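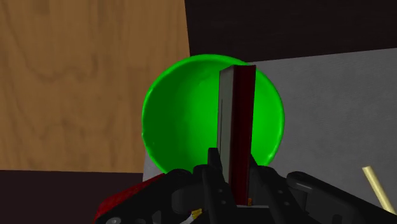 A green bowl with a dark red and pale gray upright object in front of it.

Inness mare points to the July mile after a sharp morning work

I got out to the Inness training track a little before six this morning, coffee in hand, and I'm so glad I didn't hit snooze, because Bolura went past me like she had somewhere to be.

If you've been reading this page for any length of time you know I have a soft spot for her. She's a five-year-old mare, plain bay, kind of narrow when you look at her head-on, and she was bought for so little that Parveen Orakzai still keeps the receipt pinned up in the feed room. Parveen has had her since she was two and has never once rushed her. Well, the patience is paying off! She's won two of her last three, and the loss was by a nose after she got stuck behind a wall of horses at the top of the stretch (I was yelling, I admit it).

The plan now is the Jafri Mile in July, and it's a real step up. Bolura has only ever run against horses from our end of the state, and this race usually pulls in a couple of shippers from the bigger barns.

"She's never been this well," Parveen told me while the mare was getting hosed off. "I'd like one more gallop into her and then I'll leave her alone. If the track comes up wet I'm not going to complain either."

Hermenegildo Espinoza keeps the ride. He was up for the work this morning and let her go along easy to the half-mile pole, then just shook the reins at her and away she went. He didn't want to talk about the opposition, only about the draw. She likes to sit second or third with a bit of room on her outside, and from the rail she can get fussy and throw her head around. Give him anything from four out and he'll be happy.

The one they all have to beat is Bririco, from Shabnam Marwat's barn. He won this race last year and ran second in it the year before, and he's the kind of big, rolling gray who looks beaten at the quarter pole and then isn't. Shabnam said he had a couple of days off with a bruised foot earlier in the month but hasn't missed any fast work. I watched him jog and he looked fine to me, for whatever my eye is worth (ask my wallet).

Nusrat Virk in the racing office says six horses are confirmed so far and she's hoping for a few more before entries close. Last year's card drew 3344 people through the gate, which for Inness is a huge crowd, and you could not get a lemonade for love or money. They're adding a second stand down by the paddock this time. Reserved seats in the grandstand are down to 376, so if you want shade, call the office now, and they do pick up the phone until four in the afternoon.

Also on the card, Shabnam Bugti sends out her first runner as a trainer, a two-year-old filly in the opener. I went by her barn and she was too nervous to say much, but the filly was half asleep in her stall with her lip hanging down.

I'll post the draw as soon as Nusrat has it up on the board.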